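Equipment Room
By the Zumden staff
December
6 min read

The Zumden Home Court Rebounder and Ball Return

If you have ever spent an evening working on your jump shot by yourself, you already know how it goes. You shoot, you chase the ball into the hedge, you walk back, you shoot again, and by the time you have your rhythm it's dark and somebody is calling you in for supper. We grew up that way too, and we have a soft spot for it, but a player who wants to get better needs shots, lots of them, and needs them close together. We built the Home Court Rebounder for that player, and for the parent or coach who has been standing under the rim passing the ball back out until their arms gave up.

The Rebounder is a tall net that hangs in a wide collar around and below your own rim, with a sloped chute at the bottom that sends makes and most misses back toward the shooter. It has no motor and no cord. Gravity does the work, and it does it quietly, so the neighbors will hear the ball on the driveway and not much else. You aim the chute by hand, by turning the collar until it clicks into place, and it will feed the corners, the wings or the top of the key. There are 6 click positions in all, and young players figure them out faster than we do.

What it fits

The collar clamps to the pole or wall bracket below the backboard and leaves the rim itself alone. We made that choice early on and have never been sorry about it, because a breakaway rim that has something heavy hanging from it stops acting like a breakaway rim, and then you have a bent hoop and a cross teenager. Round poles and square poles are both fine. The clamp pads come in the box, two sets of them, and you pick whichever set matches the shape of your pole.

Wall-mounted hoops need the Vachon bracket, sold separately. It bolts to the studs under the backboard and gives the collar something solid to hold. Please don't try to hang the Rebounder from siding or brick facing alone, even if it feels snug on the day you put it up. If your hoop is over a garage door, check that the door can open with the chute folded. On most garages it can, but it's worth taking a tape measure out there before you order and saving yourself the trouble of boxing everything up again.

Portable hoops with a water or sand base will work as long as the base is full. We mean all the way full. A half-filled base is a nuisance even without a net on the pole, and once you add one the wind has something to push on.

The net

We tried a good many nets before settling on Flitex cord, a knotless braid that we have been using on our batting cages for years. It's soft on the hands when you are untangling it and it doesn't soak up rain the way the old cotton nets did. The mesh is tight enough to hold a youth-size ball, and the edges are bound with webbing where they meet the frame – that was where our early nets wore through, every single time, so we doubled the webbing there and then doubled it again.

Leave the net up through spring, summer and fall if you like. In winter we would take it down if you get ice, more for the sake of the chute hinges than the cord. It rolls up into the carry sack and weighs little enough that a twelve-year-old can lug it to the shed. The poles of the frame pull apart at the middle, so the whole thing stores along a wall behind the bikes.

How much shooting are we talking about?

More than you would think. One of our testers, a high school guard who is far more patient than any of us, kept a notebook by the back door through one off-season and wrote down every session. Her best single day was 367 makes. Her usual evening was a good deal less than that, and we were pleased to see it, because nobody's shoulder wants that many shots every night. What she liked best was how the ball came back to her at waist height on the bounce, ready to catch, so she could practice stepping into the shot the way she would off a pass.

For younger kids we would suggest short sessions close to the basket with the chute in the center position. Form first, distance later. It's tempting to back up to the three-point line on the first afternoon (we have all done it, grown-ups included), but the elbow starts flying out and the habits that come with that are slow to leave. 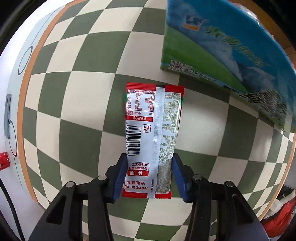 Free throws are where the Rebounder really earns its keep. Set the chute straight out, put your toes on the line, and go through your routine in full on each shot: the dribbles, the breath, whatever it is you do. The return is quick, and that can lull you into rushing, so we tell people to hold the ball for a moment before starting the next one. Teams lose close games at the line in every gym in the country, and ten quiet minutes after school will do more for that than any speech at halftime.

Putting it together

Two adults can have it up before lunch if they start after breakfast. You will want a stepladder, an adjustable wrench and some patience with the first clamp, which is always the stubborn one. The instructions are printed on heavy paper with large drawings, because we were tired of squinting at thin booklets in the sun. Lay the net out flat on the grass before you attach it. If you skip that part you'll end up with a twist at the back, and you won't notice until the whole frame is up in the air.

Tighten everything again after the first week. The pads settle a little as they take the shape of the pole, and a quarter turn on each bolt takes care of it.

Rebounder or machine?

People ask us about the Ikari shooting machine, which we also carry, and whether they should save up for that one instead. It's a lovely piece of equipment. It passes the ball out under power, it counts, and a school program with a gym and a line of players will get good use from it. It also has to be plugged in and kept out of the rain, and it costs $1500. For one or two players on a driveway, we think the Rebounder is plenty, and it leaves some money over for shoes, which they will have outgrown again by the start of the season anyway.

If you coach a club that moves between gyms, write to us before you buy either one. Some gyms have padded supports or fold-away hoops that don't suit the clamp, and we would sooner look at your setup with you than have you find out at practice.

Care and spare parts

Hose off the net when it gets dusty. A drop of household oil on the chute hinges in March and again in September keeps them swinging freely. The clamp pads, the net, the webbing strips and the chute panels are all sold as spares, and we keep parts on hand for the older model with the narrow collar as well, since plenty of those are still hanging on driveways. Check the underside of your collar before ordering a replacement net: the older model has a plain rim there, and the current one has a raised lip all the way around.

The frame is covered for 2 years against bending and rust in normal home use, and the net for one full season. Keep your packing slip, or just write the order number inside the instruction booklet, where you'll be able to find it later.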